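How does a robot learn to tidy up?

Think about how you learned to tie your shoelaces. Somebody showed you, you tried it, it went wrong, and you tried again. Robots can learn from being shown things too, but they need to be shown many more times than you did.

One way is to give a person a gripper to hold. A gripper is the robot's version of a hand. It has two fingers that open and close, and a small camera that looks out past them. The person does a job with the gripper while the camera films it. Every go at the job is called an example. The robot will later look at the examples and work out how its own gripper should move.

At Presance, a team led by Haruna Mizuno gathers examples of small jobs that people do at a desk. Their job for June was putting little things away in a box.

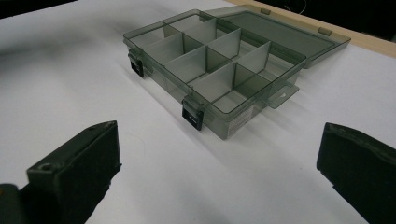 Putting something away sounds like one job, but to a robot it is several. It has to find the thing, pick it up, carry it to the right place and let go. It also has to know where the right place is. A plastic box with see-through walls makes this harder. The box has dividers inside, and a camera looking through one wall may see another wall behind it, and the table as well. Your brain sorts this out without any effort. A robot has to learn which line is the wall in front and which is the wall behind.

The team collected 264 examples with the box. Iulian Bălan did 158 of them and Paula Ursu did the rest. They don't do it the same way every time. They turn the box a little, or start with the gripper further away, or go more slowly. If every example was exactly the same, the robot would only know what to do when everything was in exactly that spot.

Some examples are no good. The gripper might drop the thing, or a sleeve might get in front of the camera. These are marked in a list so that the robot does not learn from them by mistake. Paula keeps the list, and she also writes down which box was used.

Small things need extra care. Something the size of a USB stick can slip out of the gripper if it is held by the very end. It can also land across a divider instead of going down into its space, so the gripper must be in the right place before its fingers open.
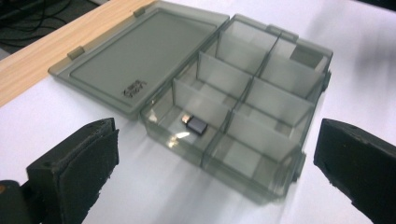

Sânziana Jitaru wrote to ask whether the robot gets bored doing the same job over and over. It doesn't. A robot has no feelings about its work, but the people gathering the examples can get tired, so they stop for a rest after every 40 goes.

When there are enough examples, a computer studies them. This is called training. After training, the robot has a try at the job by itself, and the team watches to see where it goes wrong. If it often misses the corner spaces, they gather more examples of the corners and train it again.

Words to know

Gripper: the part of a robot that holds things.
Example: one recorded go at a job.
Training: when a computer studies lots of examples to learn a job.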